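Knit Structures, Handout 2: Cables
By Shirley Dhillon
01/07/2023
4 min read

Last time we got as far as knit and purl, and I promised you the fun part. Cables! They look like something only a grandmother with 70 years of practice could manage, and the whole trick is knitting stitches in the wrong order.

How a cable crosses

Take a column of eight knit stitches. Slip the first four onto a short spare needle, hold them in front of the work, knit the next four, then go back and knit the ones you parked. The column now leans to the left. Hold the parked stitches at the back and it leans right. Work several plain rows, cross again, and you have a rope.

What crossing does to the fabric

Each crossing pulls the fabric in sideways, so a cabled piece comes out narrower than a plain one with the same number of stitches (Sheldon's swatch in June lost almost a fifth of its width, and he was thrilled). It's also thicker and warmer, and it eats yarn. Always swatch in the cable pattern itself, and block the swatch before you measure!

Why we put ribs and purls beside them

Knit columns come forward and purl columns sink back. A cable on a plain knit ground looks flat and a bit lost, but give it a purl stitch or two on each side and it jumps right out at you. 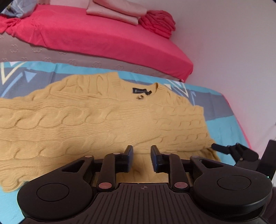

Thick twisted cables with finer ribbed stitching between them.

For next class

Knit two swatches, one crossing to the left and one to the right, same yarn and same needles. Bring your notes on width. Read Francine Gagnon's pages on charts too, they're short and really lovely on how to read the crossing symbols.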